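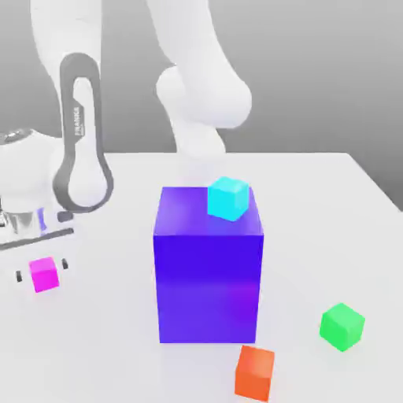

Subject: Re: [workshop-arm] Simulator first, or straight to the bench?

Replying on the list so it ends up in the archive.

> Has anyone got further with the cube stacking on the shared
> machine? We're building a small arm at home from the Drulell
> plans and keep going round in circles over whether to learn
> the simulator first or just wire up the motors and see. Our
> gripper shuts before the arm has stopped moving, so it knocks
> the cube over more often than it picks it up. Also, is the
> tall box meant to be picked up as well, or is it only there
> to be stacked on?
>
> Holtville end of the list

Simulator first, in my view. We did it the other way round and stripped a gear in the wrist.

The setup we use is a Franka arm over a plain white table, with one tall violet box and four small cubes in cyan, magenta, green and orange. The cubes go on top of the box, one per run of the script. The box itself stays put. It is wider than our fingers can open, so the planner treats it as an obstacle that happens to have a useful top.

On the gripper closing too early, we had the same fault. The script was sending the close command as soon as the last waypoint had been sent, without checking that the arm had got there. Put a wait in that reads the joint speeds and holds until they are all near zero. With that in, the simulated run managed 500 picks overnight and dropped 29 cubes, nearly all of them while setting down on the box and hardly any at the pick.

The set-down is where I am still working. If a cube lands too near the edge of the box there is no room left for the next one, and the fingers clip the first cube on the way down. At present I give each cube its own spot near a corner and turn the wrist to match. It is slow but it works in the simulator. Friction is set by guesswork - if anyone has measured printed cubes on painted wood I would like the number.

For the real thing, our arm on the bench is much smaller than the simulated one and has nothing like its reach. I have kept the same script and swapped the arm model for the Drulell one, with the cubes scaled to 37 mm. You will need to change the home position or it will try to fold through its own base. The motor boards are from Dikix and they want a separate supply from the computer. Ours reset themselves every time the shoulder lifted until we did that.

The Hijazi branch of the code has the wait and the corner spots in it. The main branch does not yet. You want version 8 of the config file, as the older ones have the finger pads the wrong way round.

The bench in the shared workshop is free most evenings after seven if you want to bring your gripper over and try it on our controller. Bring your own power lead, ours has gone missing again.

One question back to you - are you using the springs in the finger joints as drawn, or did you leave them out? We left them out and I am starting to think that was a mistake.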